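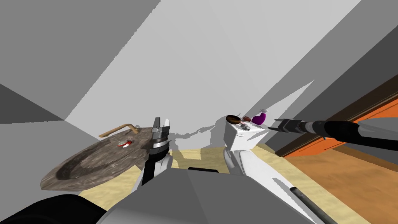
Declan reckons the left arm should stay parked by the sink until the right one is tuned, and he'd rather see one arm work than two arms argue. Fair. Doing it his way this week.

2nd September. Kingi build, sim side.

- right gripper opens fine now, was a sign error in the joint file. Two evenings on that.
- left: fingers up, holding next to the basin rim. Leave it.
- target is the purple bottle. Bowl is next to it so approach from the bottle side, NOT over the top
- Alia (the planner) still wants to swing wide. Clamped the elbow, seed 3823, 26 good out of 32 runs. The misses all look like late closing – wrist gets there, fingers lag
- gripper delay set to about 8 ticks, guess. Needs measuring on the real servo

Real arm: shoulder bracket reprinted, holes still tight, ream them. Do not force the M4s again. Cable for the left wrist is too short by a thumb, check the Keltness box before ordering more.

Whoever has the small hex set pls put it back on the pegboard.

Next: rerun with faucet collision turned on, I had it off teh whole time – so those numbers are a bit generous.

Last updated: 2nd shift, late

3 comments · 2 shares

Lockyer: hex set is in my bag, sorry. Back tomorrow
mernberg_bench: try closing early and let it stall on the bottle?
Lockyer: not with that servo pls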